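Okay, a thread on learning to mix glaze in my apartment kitchen, for the three people who asked. August 9, 2020, day one of writing any of it down. 1/

Background: I took one pottery class in March, got two sessions in, and then the studio shut. I came home with a bag of clay and a lot of feelings. 2/

My cousin's neighbor Hatsue Takagi used to fire for a living and she's been coaching me over the phone. Her first rule is weigh everything. Her second rule is weigh it again. 3/

So my base recipe is 500 grams dry. Half of that is a premix called Proken, 200 grams is feldspar, and the rest is whiting. Wear a mask when you pour it! The dust hangs in the air way longer than you'd think. 4/

Sieve it twice. I skipped the second pass on batch one and got little lumps that looked like oatmeal once they dried. Batch two was so much better (still kind of streaky, but I'll take it). 5/

Water is where I keep messing up. Hatsue wants it like heavy cream. Mine was like skim milk, then like pudding, then like skim milk again. Add it slowly, stir, wait, stir some more. 6/

The kiln at Cesedlow is taking drop-offs again, one shelf per person. They fire to 2378 degrees, so check that your clay can handle it before you haul it across town like I did. 7/

My test tiles came back yesterday: one gorgeous soft white, one sad beige, one stuck to the shelf. Sorry, Cesedlow. I'm buying you a new shelf. 8/

Pics! 9/
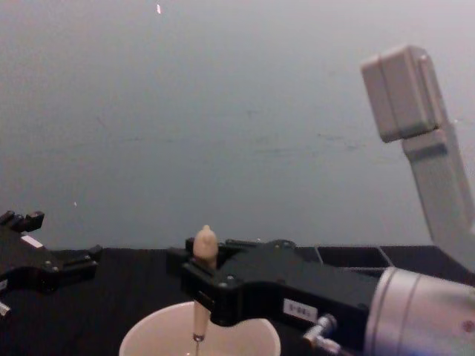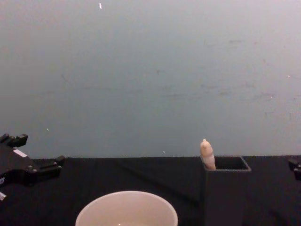

White bowl in the next two.

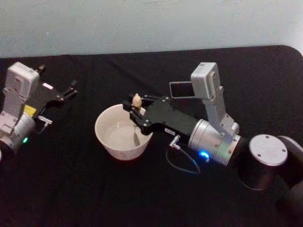
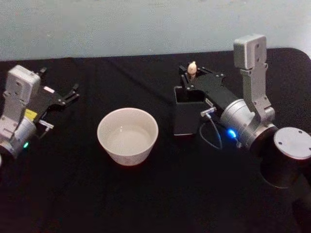 What I'm trying next 10/

A blue, finally. Hatsue says to start with a tiny bit of cobalt and go up from there, and she also says I won't listen. I already ordered the big jar. 11/

If you have a favorite brush for wide flat pieces, tell me, because mine sheds like a cat. Going to bed now, replies tomorrow! 12/12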